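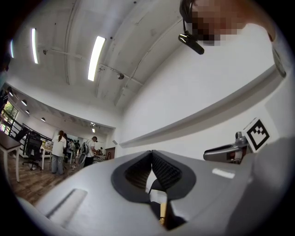
Section 4. Hand Unit: Set-up and First Chore

Cludora Hand Unit, used with the Nikberg base or by itself

Read section 3 first. If the battery light is still amber, stop and go back.

4.1 What to expect

Short version: some chores yes, most chores not yet. The hand unit is for recording a job done by a person so a machine can try it later. People buy it thinking the machine will fold towels by the weekend. It won't. Current status as of the May release:

Picking up a cup and setting it down: works most of the time
Wiping a flat table: works, misses corners
Sorting small parts into bins: works if parts are dry and not shiny
Folding cloth: poor
Plates into a rack: poor, keep a person next to it
Anything with knives, glass or hot liquid: do not attempt

Shop floor jobs do better than kitchen jobs. Same part, same bin, same light every day. A kitchen gets moved around by whoever cooked last.

4.2 Before you start

Clear the table down to what the chore needs. Wipe the finger pads with a damp cloth, no solvent. Check that the square marker card is flat and clean. Creased card, replace it (spares are in the lid pocket).

CAUTION: Keep fingers, hair and cords out of the jaws. The pads are soft, the linkage behind them is not.

4.3 Steps

1. Hold the unit level, jaws forward. Press and hold power until you hear two beeps.

2. Squeeze the trigger fully, let go fully. Do this 7 times. The unit learns its open and closed positions from this.

3. Tighten any clamp knobs by hand. No pliers.

4. Stand at the table where you would normally stand for the job. Don't reach from the side.

5. Open Ziledby on the laptop, pick Chore, then New. Give it a plain name. "cups to tray" is fine, "test" is not, you will end up with dozens of those.

6. Press record. Wait for the beep. Do the chore at your usual pace, maybe a touch slower.

7. Bring the jaws back to the start spot before you press stop. Easy to forget.

8. Repeat. For one simple chore plan on 14 clean runs before the first try on the base, and around 700 before you leave it alone with anything you care about.
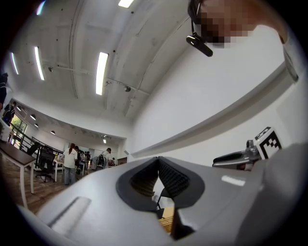 Fig. 4-2. Hand unit with jaws apart, square marker card to the right.

Note: A dropped item is not a bad run. Pick it up and carry on, the software can use teh recovery. A bad run is one where you stopped halfway or used your other hand to help.

Note: Other people walking about in the room are OK. Blocking the marker is not.

4.4 First try on the base

1. Put the items back where they were in your first run.
2. Stand clear, one hand near the red stop button.
3. Press Try. Speed is locked to slow for the first few attempts.
4. If it misses, don't nudge the item for it. Press stop, reset, add more runs from that spot.

CAUTION: Never leave the base running a new chore unattended, even a chore that looks harmless.

4.5 Quick fixes

Error 2858: marker not seen. Clean the card, check the lights, restart the recording.
Jaws drift closed: redo step 2 in 4.3.
Laptop fan loud, video choppy: close everything else.
Machine freezes over the item: too few runs, or the item is differnt from the one you recorded with.

Storage: La case only, jaws open, card facing up. Charging is covered in section 3. Pad replacement, see section 6.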